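Asabe Fashola was 19 when she enlisted in the Air Force as a medical technician. She had finished one year of community college and run out of money for the second.

"I wanted nursing school," she said. "The recruiter had a list of jobs, and the medical one was open in October. I signed for that."

She served eight years, at two bases in the United States and one in Germany, and left as a staff sergeant. She now teaches first aid and basic home care at the Nornska Center, a former elementary school that rents rooms by the hour to classes and clubs.

Her first years were spent mostly on night shifts in a clinic with 3 exam rooms. She took blood pressures, changed dressings and filled out forms. The work that stayed with her came later, in Germany, when she was assigned to a ward that received patients arriving by air.

"You met the bus at whatever hour it came," Fashola said. "Some of them could walk. You learned to ask a person their name before you asked where it hurt."

Her supervisor there was a civilian nurse, Liudmyla Koval, who had been at the hospital longer than any of the enlisted staff. Koval made new technicians practice bandaging on each other at the end of a shift, when they were tired.

"I complained about it," Fashola said. "I do the same thing to my students now, except it's at 7 in the evening and they've come from work."

Koval, who has since retired to Ohio, remembers her as quiet and a little stubborn.

"She would redo a dressing if the tape was crooked," Koval said by phone. "I told her the patient didn't care about the tape. She cared."

Fashola left the service with a bad knee and enough education benefits to go back to school. She got her nursing license at 31 and worked in a county hospital until the knee made 12-hour shifts too hard. The classes began as a favor to Pylyp Yatsenko, a retired Army mechanic who ran a weekly coffee hour for veterans and wanted someone to teach the group what to do if a member collapsed.

The first session drew 50 people. She had brought handouts for half that many.

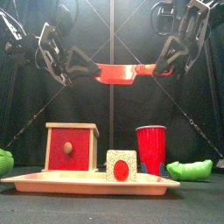
Fashola now runs two courses a year, and 131 people have finished one or the other. She still starts each course with bleeding, the way Koval taught it: press, hold, don't peek. The home care course goes on to lifting, bathing and kitchen safety, and she likes to tell students to look at what they have before they buy anything. A red plastic toy knife will do for showing a grandchild how to hold the real one, she said, and a clean dish towel will do for pressure on a cut.

Yatsenko, 71, has taken the first aid course twice. He said the second time was for the company.

The next course begins in October and is free to veterans and their families. Registration is at the center's front desk.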